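The first number Yolanda Szabo wrote down was for the arm. Most people do it that way, and most people end up with an arm, a very nice one, and no money left for whatever goes on the end of it.

Szabo runs operations at Notus, a laundry and garment-care outfit that folds other people's clothes for a living. In January she was handed a budget line reading "folding automation" and one instruction: come back Monday with a plan.

She didn't. Took her until spring. What she came back with was a spreadsheet where the arm sat in row 19 and the top of the page was all soft goods. Bags, jackets, sheets. Stuff that slumps.

"I'd been pricing hardware for a job I hadn't described yet," she says. "So we went and squeezed things for a while."

Squeezing things is cheap. A hand-held gripper, a person to hold it, a bed or a table, ordinary clothes. The recordings tell you which items a two-finger grip can cope with and which ones it can't, and you learn that before signing for anything that needs bolting to a floor. They also become training material later on, if you label them properly. Budget for the labeling. Szabo didn't, the first time round.
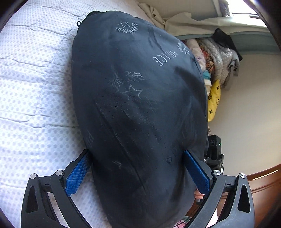 A stuffed navy bag between the blue finger pads. Full bags and flat cloth should be priced as separate jobs.

Dzintra Tamošiūnaitė wrote the test list. She splits everything into bulky and flat, then slick and not slick, and she wants all of it tried before anyone says the word "payload" to her. Vendors love payload. A jacket weighs next to nothing, payload isn't the problem. Opening width is the problem. Pad wear is the problem. A stuffed bag wants wide jaws, a fold of cloth wants two fingers that meet cleanly, and a quote that says one gripper does both should come with a demo on your own laundry, not theirs.

Her rule on pads: buy spares with the first order. Get the price in writing, get the lead time in writing. Notus got three quotes and only one of them listed pads at all. The cheapest bid, from a reseller called Brurnora, left out pads, cables and mounting, and was not the cheapest once those went back in.

Then the hours. This is where plans go wrong. A person working a hand-held gripper gets tired, and sessions need setting up, and somebody has to check the files before the next batch. Darnell Bellamy, who did the scheduling, put down a full day of recording and got a good deal less. He now plans on half days and keeps the afternoon for checking. The wages line ended up bigger then the equipment line and he thinks it should be, for the first year anyway.
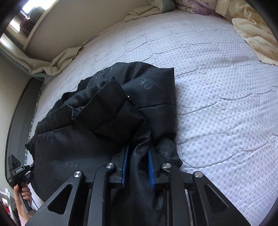
Puffer jackets got a row of their own in the end. Slick shell, padding underneath, sleeves that go where they like. You can pinch up a ridge of the fabric fine but a pinch isn't a fold, and the plan has to pay for the distance between the two. Tamošiūnaitė wanted jackets left out of year one. Szabo kept them in, at a lower target, as customers send them in all winter and somebody has to handle them either way.

What about used? Dexter Abernathy buys secondhand for Pettigrew, a linen service two counties over, and still has a conveyor running from 2002. He'd buy a used arm tomorrow. He wouldn't buy a used gripper, and he wouldn't buy a used anything without the controller and the software license in the same crate. Ask who owns the license. Ask twice. He paid for nine months of support on a machine he wasn't alowed to update.

Leasing is the other road. Notus is taking a short lease on the arm and buying the hand-held kit outright. The gear you learn on stays useful, Szabo figures, and the arm can go back. The lease has a break clause, which she had to ask for. Installation is separate. Training is separate. Floor work is separate and was quoted late.

Row 19 is still blank as of this writing. She has a figure in pencil.

READER COMMENTS (3)

Lachlan Gourlay
Good to see pads get a mention. We went through ours way faster than the sales guy said. Also add a line for cables, they get yanked.

Cilola
does the break clause cost extra or did they just give it to her? we're mid negotiation and ours won't budge

foldingroom
Half days is right. We tried full days and the afternoon files were junk, ended up redoing most of them the week after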